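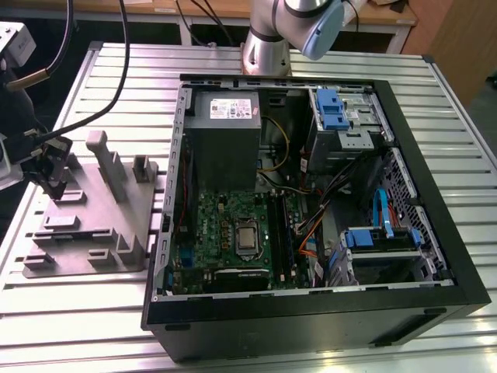 Computer tower on its side, panel off, power supply upper left.

Pastry tips, mostly from the last batch

Quick ones this week. Dough is in the fridge and I have until it firms up to type.

The custard tart thing started with a bakery on our street, Derkari, which does a little burnt-top tart I can't leave alone. Been trying to copy it at home since July. Not there yet. Close. What I've learned so far, in no order.

Butter
Cold, but not rock hard. If it cracks when you bend the slab, leave it out a few minutes. If your thumb goes right in, back in the fridge. I bash mine flat with the rolling pin between two sheets of parchment. Noisy. Don't do it after the kids are in bed.

Salted butter is fine in the dough. Skip the extra pinch of salt then. I forgot once and we ate them anyway, with a lot of coffee.

Rolling
Flour the counter, then brush the flour off the dough before every fold. A clean paintbrush works, a dry pastry brush is better. Flour left between the folds bakes up chalky.

Three folds. Fridge in between, half an hour minimum. I've tried skipping the last rest and the dough just springs back at you like a rubber band.

For tarts, roll the finished sheet into a log, chill, cut into rounds, stand each round in the tin cut side up and push it out with a wet thumb. Wet thumb matters. Dry thumb sticks and tears. Start in the middle, push the bottom thin, then work up the sides a bit past the rim – it shrinks.

Flour
All-purpose. I bought a bag of Brolline bread flour thinking stronger was better and the shells came out chewy. Used the rest for pizza.

My recipe makes 14 tarts, which is a silly number when the tin holds 12. Last two go in ramekins.

Custard
Sugar syrup first, with a strip of lemon peel and half a cinnamon stick. Don't stir once it boils. Take it off when it coats a spoon, before it gets any color.

Milk and flour whisked cold, then heated till thick. Syrup into that in a thin stream. Yolks last, when you can hold a finger in it without yelping. Then strain. Always strain, even if it looks smooth. There's a bit of egg in there somewhere.

I use 700 ml of milk for a double batch. Freeze the whites in a jar, write the number on the lid. Future you will not remeber how many.

Custard keeps two days in the fridge with plastic wrap pressed right on the surface. Shells keep raw in the freezer for a month, in the tin, in a bag. So you can do all of the fussy stuff on Saturday and bake whenever.

Oven
Hot as it goes. Top rack. Preheat longer than you think, mine beeps way before it's ready. An upside down heavy baking sheet in there while it heats, tin goes straight on it, bottoms crisp up nicely.

Fill two thirds. Any more and it boils over and welds them to the tin.

If the tops aren't browning and the edges are, broiler for one minute. Stand there. Do not go answer the door.

Out of the tin
Five minutes, then run a thin knife around and lift. Leave them longer and the sugar sets like glue. If that happens, tin back in the hot oven for a minute and try again.

Burnt sugar on the tin: fill with boiling water, leave it, go watch something. Don't scrape a nonstick one. I have ruined two.

Reheating
Never the microwave. Toaster oven, hot, four minutes. Next-day ones come back nearly as good. Day three, forget it.

From the comments
Faith Nzioka asked about making these with store-bought puff pastry. Yes, works. Get the all-butter kind, unroll, roll back up tighter the other way, chill and cut. Fewer layers but good for a weeknight.

Tùng Đồng puts a spoon of condensed milk in the custard and cuts the sugar back. Tried it, liked it, a bit softer in the middle. He also says a pinch of turmeric for the color – haven't tried that one.

Somebody wanted cup measures. Sorry, I weigh everything. My scale is a cheap Fetari and it's fine. Only gripe is that it turns itself off mid-pour, so put the bowl on, hit zero, and have evrything ready next to you first.

Cinnamon on top, or powdered sugar, or both. Plain for me.

Next time: choux, and why mine kept collapsing all spring. Timer's going, dough's ready.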